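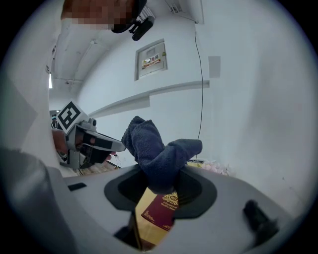
Navy towel and a copy of "A Treasury of World's Classics," April 2019.

Donation sorting at Kindar

The sorting table has been busy since the reading room at Kindar began taking household goods along with books. Boxes now arrive mixed, with towels folded around hardcovers and paper tucked in wherever it fits. Milagros Cuervo asks that cloth come out first and be set to one side before anyone handles the books. Terry cloth leaves lint on covers, and a dark towel can hide a thin booklet completely.

Last month's intake came to 113 books and 28 bags of linens. Most of the books went straight to the shelves. Three were held back for Mohandas Pai, who is looking after anything with gilt lettering or a crest on the cover -- these rub easily and should not be stacked face to face.
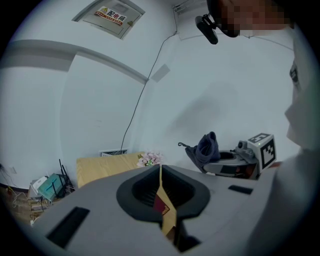
Cards and envelopes need the same care. If one comes in with a booklet, keep the two together until Mohandas has looked at them. Past donors have left letters, receipts and once a full set of recipe cards from the Olto bakery, and these can be returned only when we know which item they came with. Please don't flatten folded cards under the heavy atlases.

Small cloth items go in the gray bin by the door. Towels go to the Tarnska shelter, which will take any color as long as they are clean. Washcloths are welcome there too.

Jade Ross has the June sorting schedule and still needs people for the early shift. Leave your name with her at the front desk. Donations over two boxes should be arranged with her ahead of time -- the back hall is full.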